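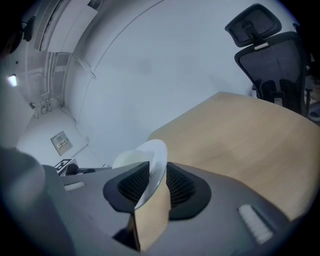 **Figure 3.** Wrist view from the hand-held gripper with a white plate clamped between the two fingers. The tabletop and the back of the room remain visible past the fingertips.

### 4.2 Grasp state from the wrist view

The policy needs to know whether an object is held before it starts a transfer. Our hand-held tool carries no force sensor, so we estimate grasp state from the wrist camera alone. The estimator is a small module inside Stakwood, our control stack, and it runs at 10 Hz next to the policy.

Thin dishes are the difficult case. When a plate is held nearly edge-on, as in Figure 3, most of its face is hidden and the rim is the main cue. The plate is also close in color to the wall behind it. An early version of the estimator compared color inside a fixed window above the fingertips and often reported an open gripper for this pose. We replaced it with a network that takes the last 5 images and outputs one of three labels: open, closed on nothing, or holding.

The gripper body fills much of the lower part of the view and does not move relative to the camera. We mask it with a fixed template before the images reach the network. The fingers are left unmasked - their spacing and bend carry most of the signal when the object is thin.

Training used 396 demonstrations collected with the Drellum recorder. Two were dropped for missing timestamps, which left 394. Labels were assigned by hand at the points where the state changed and filled in between them. Images within one step of a change were excluded from the loss, as our annotators did not agree on them.

At run time the planner waits for five matching outputs in a row before it accepts a new state. This adds half a second to each grasp. A shorter wait made the planner switch back and forth while the fingers were still closing, and the arm sometimes started its lift too early. We kept the longer wait for all trials in Section 5.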